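Talpur Tabletop Arm Cell
Sold and supported by Boltdale

Open day: April 3, 2018, at our Sovside showroom
Catalog number: 408

If you have been reading about the Talpur for a while and still can't quite decide, do come and see one running before you spend a dime (we mean it, and the coffee is on us!). Plenty of our customers tell us they only made up their minds after standing next to the table for a good long while, asking every question they had and then a few more on the drive home.

What you get is a complete bench cell: the arm, a two-finger gripper, a wrist camera with its bracket, and a table with a rail along the back. The Clitudska control software comes already loaded, with 61 practice tasks to start from, and you are welcome to change any of them to suit your own parts.

At the open day we run household jobs, mostly, as people seem to enjoy those and they are easy to follow from across the room. Rosemarie Brandes looks after the demonstrations and will happily stop the arm and go over a step again if you missed it. Groups are kept to 4 visitors per table so that everyone gets a proper look.

Drawer and cutlery task, gripper over the knife

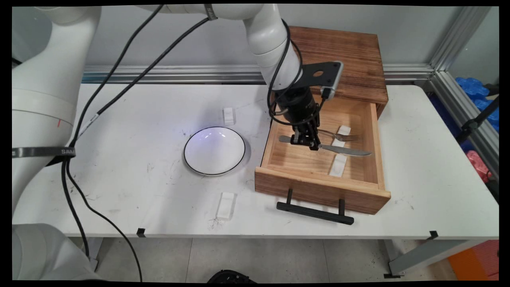
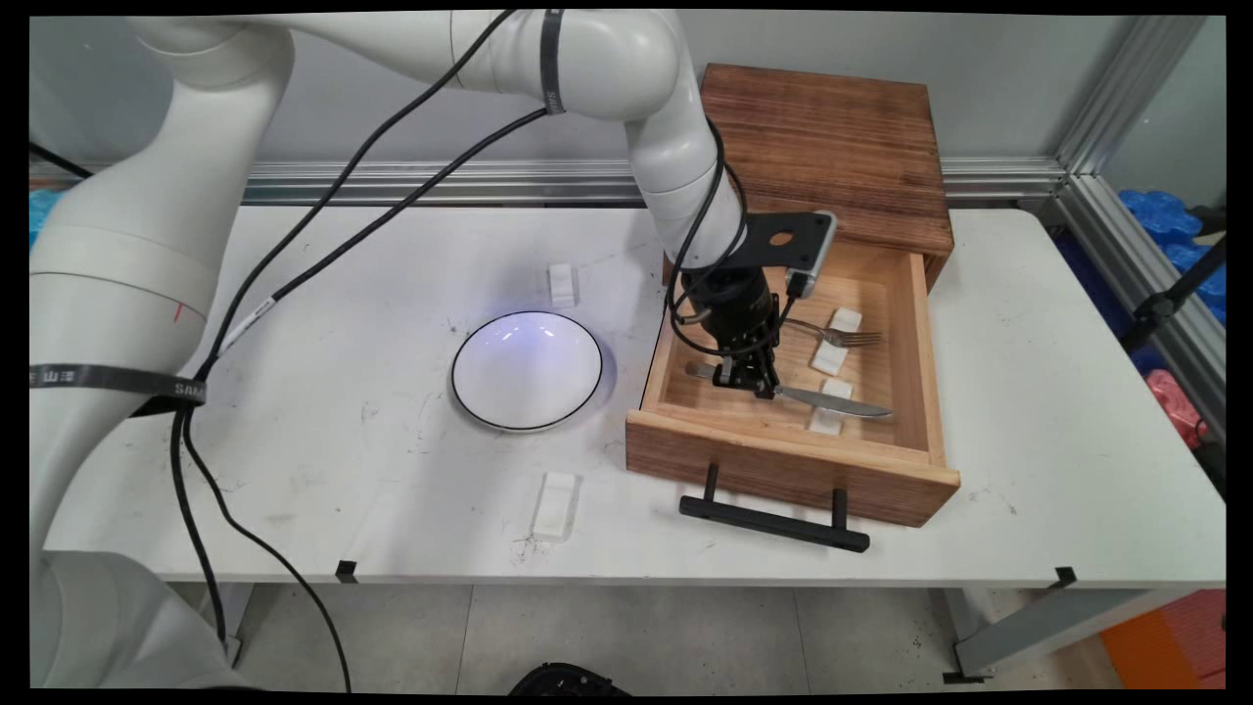
Visitors who would like to try the controls themselves should tell us when they book, and please wear closed shoes and tie back long hair. Bring along a small part from your own shop if you have one in mind, and Rosemarie will talk through how she would go about picking it up. We can't promise to run it that same day, but she does love a puzzle, and we will write to you afterward with what we think.

Booking is free. Call the Sovside desk at extension 778, or write your name in the book at the front counter. Parking is behind the building.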